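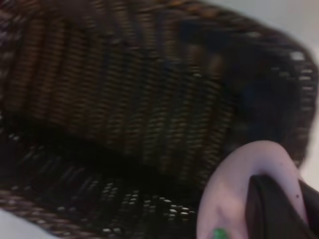 Can the wrist camera alone tell the policy how far down it is once the gripper goes inside a container?

Mostly it can, as long as the training data has enough slow approaches in it. With the fast demos only, the policy guesses at depth and usually guesses too high.

20th January, bench notes, container series

Okay, so that question has been on the whiteboard since June and I finally feel okay writing an answer under it in pen. Long entry, sorry to whoever reads this after me (hi Aurelia).

Quick recap of where I left off. The Dirkero policy does fine on open tabletop stuff and then goes to pieces as soon as there is a wall close to the lens. Wicker is the worst of the lot. Up close you get rows and rows of little loops that all look the same, and then one side falls into deep shadow and the weave is hardly there at all. Add a bit of motion blur and I couldn't tell you the depth from a single picture either, and I've been staring at baskets for weeks.

What I wanted to find out was whether the problem is the texture (everything repeats, so the features slide around) or the speed (everything smears, so there are no features to slide). Aurelia Aebischer bet on texture. I bet on speed. The loser cleans out the cable drawer.

Setup was the same as the last series. Two sets of demos, one at my normal teleop pace and one where I forced myself to slow way down for the last part of the approach, from the moment the fingers pass the rim. Same start poses, same task: go in, touch the floor of the container, come back out without dragging it along. I recorded 53 demos at normal pace and 53 slow ones, trained one policy on each, and then one on the mix. Nothing else changed between the runs. I didn't touch the image augmentation, even though I really wanted to!

For the tests I did 42 tries per policy with the wicker, and logged a success if the fingers made contact with the floor and came out with the basket still standing where it started. Scoring was by hand, me with the clipboard, and I wrote the result down before looking at the depth plots so I wouldn't talk myself into anything.

Normal pace policy: 10 successes out of 42. Very poor, and it fails in the same boring way nearly every time. It goes in past the rim, slows down way above the floor, closes on air and leaves. A few times it pushed into the side wall and kept pushing until I hit the stop.

Slow policy: 33 out of 42, so 9 failures. I ran the first batch twice before I believed it (the repeat isn't in the count, I kept it separate in the Prikendale folder). The failures are more spread out too. Some early closing, a couple of wall contacts, and one where it sort of hovered and never committed.

Mixed policy: 32 out of 42. So basically the same as slow, and I wouldn't read anything into a difference of one. That is good news for us – it means we don't have to throw out the old demos, we just need slow ones next to them.

Now the part I keep going back and forth on. I did the texture check as well, with the smooth-sided Borach bin, which has no weave at all. Only the normal pace policy, only a short run of 10 tries, so take it lightly. It got 3. If texture was the main thing I'd have expected a nice jump there and it just isn't there. But smooth walls have their own trouble, there's almost nothing to track on them, so Aurelia says I've swapped one hard texture for another and the bet is still open. She has a point. I'm still not cleaning the drawer.

A thing I noticed while scrubbing through the wrist video: the rim seems to matter a lot. On tries where the rim stays in view on the way down, the slow policy almost always gets there. When the approach is steep and the rim leaves the view early, it gets wobbly. I haven't counted this properly, it's an impression from one long evening, so please don't put it in the slides yet. I'd like to mask out the rim region in playback and see what the predicted depth does. Rüegg's attention plotting script might work for that if I can get it to run on the new checkpoints. Last time it complained about the tensor shapes and I gave up after lunch.

Also on the list of stuff that went wrong: I had the exposure on auto for the first few slow demos. Going into dark wicker from a pale table makes the camera pump like crazy, and the shutter time stretches out right when you're inside, so you get blur even at low speed. I locked the exposure and recorded those demos again. If anyone wants to compare against older runs, check the config first! The June ones were all on auto, I'm fairly sure, and that could be a chunk of the blur problem all on its own. Which is annoying for my nice clean speed story. To do it right I'd need normal pace demos with old exposure and new exposure side by side, and I only have the new.

Next up:

Normal pace, auto exposure, same start poses, full 42 tries.
Steep approach against shallow approach, with the slow policy.
Rim masking, if the script behaves.
A second basket with a looser weave. Aurelia says she has one at home.

Checkpoints are in the container folder under slow, normal and mix. Don't use the one called mix_old, it's trained on the auto exposure demos and I only kept it for the loss curves.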